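Clerton Pride Alliance Opens Registration for Statewide Trans and Queer Organizers' Gathering

CLERTON, 28/05/2024 - The Clerton Pride Alliance is delighted to announce that registration is now open for its Neighbors in Motion gathering, which comes to the Jurkstead Conference Center next January. It will be our sixth, and our first in Jurkstead, a city whose local groups have been asking us (very patiently, we should add) to come and see them for quite a while now.

We expect some 700 organizers, students, faith leaders, parents and longtime advocates to join us over three days of workshops, shared meals and the kind of hallway conversations that people tell us they remember long after the sessions are over. Many of those who come have been doing this work for decades, and many others will be walking into their first movement conference. We want both to feel at home. 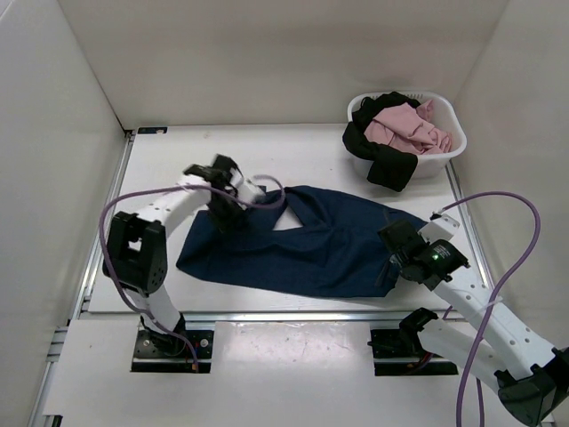 The program includes 18 workshops, with tracks on housing, health care access, school board advocacy, rural organizing and running a small nonprofit on a smaller budget. The Hsieh Fund for Community Leadership has generously agreed to cover travel and lodging for 14 young organizers from towns without an established LGBTQ group, and applications for those awards are open along with general registration.

A full-day institute for trans and nonbinary leaders will open the gathering, as it did last time, and we are bringing back the elders' breakfast after so many of you wrote to ask for it. The Nelness Community Chorus will sing at the welcome reception, and we could not be happier to have them!

Registration is on a sliding scale, and meals are included at every level. ASL interpretation will be provided at all plenary sessions, and child care is available with advance sign-up. Workshop proposals are welcome from first-time presenters, who may ask to be paired with someone more experienced.

About the Clerton Pride Alliance
The Clerton Pride Alliance is a nonprofit that supports LGBTQ organizers through training, small grants and regional gatherings. Press passes may be requested through the media desk at our Clerton office.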